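Compassionate release is the early discharge of a sentenced prisoner on grounds of serious illness, advanced age or pressing family need. It differs from parole in that the prisoner's conduct and progress are secondary, and from a pardon in that the conviction stands. In most systems the sentence continues to run after discharge, and the person may be returned to custody if the conditions of release are broken.

Grounds

Medical grounds are the most common. The usual test is a terminal diagnosis with a stated life expectancy, or a condition that the prison cannot treat. Many statutes also cover lasting incapacity, such as advanced dementia or the loss of the ability to eat, wash or move without help. Age alone is accepted in fewer places. Where it is, the threshold is often set at 70 and joined to a minimum share of the sentence already served.

Family grounds are narrower. They generally require the death or incapacity of the only person caring for the prisoner's minor child. Some systems treat this as temporary leave, with a return date fixed in the order.

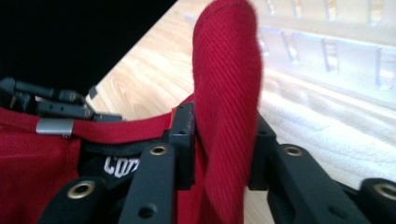
Offenses excluded from the scheme vary widely. Some laws bar anyone serving a life term, while others leave the matter to the deciding body and require only that the risk to the public be weighed.

Procedure

An application can normally be started by the prisoner, a relative, a lawyer or the prison doctor. It is then passed through three stages: medical review, review by the prison authority, and a final decision by a court, a board or a minister. The medical report sets out the diagnosis, the expected course of the illness and the care needed after discharge. A release address must be named, and the supervising officer checks it before the order is signed. Where no family home is available, a place in a nursing home or hospice has to be secured – often the slowest step.

Delay is the main criticism of the procedure. A review of the prison at Wakbridge examined 279 applications. It found that files were commonly held back by missing specialist reports, and that the clock was restarted each time a file was sent back. The reviewer, Yeshi Gidey, recommended a single medical form and a fixed limit of four weeks for each stage. The first proposal was adopted in August; the second was left to the discretion of the prison authority.

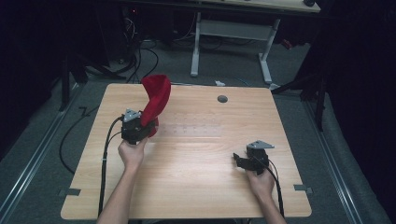
According to Odair Queiroz, in a published response to the review, a fixed limit would do little by itself, as the deciding body could meet it simply by refusing incomplete files. He argued that the duty to obtain specialist reports should be moved from the applicant to the prison – "the party that holds the records and books the appointments."

Conditions and recall

Release orders usually fix a place of residence, regular contact with a supervising officer and periodic medical checks. Electronic monitoring is sometimes added but is often waived for patients who cannot leave their beds. If the person's health improves, the order may be reviewed. Practice differs on whether recovery alone is enough for recall, or whether a breach of conditions must also be shown.

See also

Parole
Medical furlough
Commutation of sentence
Prison health care

Last updated: August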